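Backyard Telescope Care: Household Tips for Keeping Your Optics Happy
Home / Workshop / Stargazing
Subscribe

November is my favorite month for looking up. The nights are long, the bugs are gone, and Orion is climbing over the garage by late evening. It's also when my inbox fills up with questions about foggy eyepieces, so I've pulled together the tricks that have worked in our house, plus a few from readers who are far more patient than I am!

Let it cool before you look
A warm mirror in cold air makes stars boil and swim. Put the telescope outside, caps on, while you eat dinner. My little reflector settles in well under an hour, but Rodel Quiambao has a big old 10-inch that he sets out before sunset, and his views of Saturn are gorgeous.

Clean less than you want to
Dust looks terrible under a flashlight and does almost nothing to the view. Start with a rubber bulb blower. If there's still grit, use a very soft brush with no pressure at all – you're lifting the dust, so don't scrub. Save liquids for fingerprints. A drop of lens fluid goes on the tissue, never straight on the glass, where it can creep in around the edges.
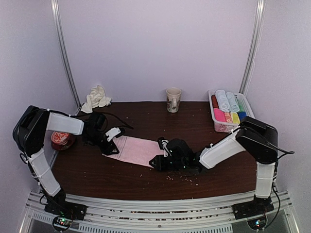
For the outside of the tube, plain water on a wrung-out cloth is plenty. Wipe the dovetail bar too (sap and dew leave a gummy film there) and dry it before you clamp it back in the mount. I keep one cloth for metal and another for plastic, and neither one ever goes near a lens.

Beat the dew
A dew shield can be as simple as a sheet of craft foam rolled around the front of the tube and closed with hook-and-loop tape. Make it stick out at least one and a half times the width of the lens. Precious Barredo paints the inside of hers flat black and swears the Moon has more snap.

When you come in, cap everything outdoors first. Then leave the closed case in a cool hallway overnight and open it up in the morning to air out. Skip the hair dryer on hot – I cracked the glue on a finder that way and I'm still sad about it.

Sort your small parts
Set screws love carpet. Do your tinkering at a table, with a muffin tin for the bits, and put the hex keys back on their ring before you get distracted by Jupiter. 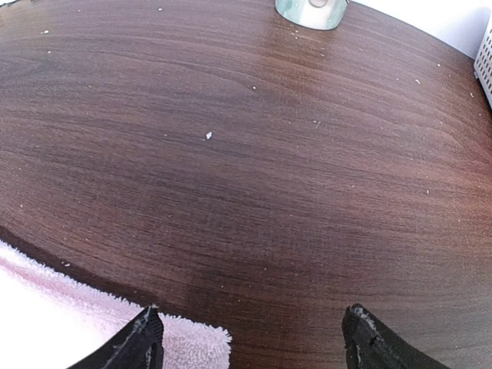 Make a red light for pennies
Two layers of red candy wrapper over a small flashlight, held with a rubber band, will save your night vision. If it still seems bright, add another layer. Tape over the glowing lights on your power pack while you're at it, and then go find the Pleiades!

Filed under: Stargazing, Winter, Fixes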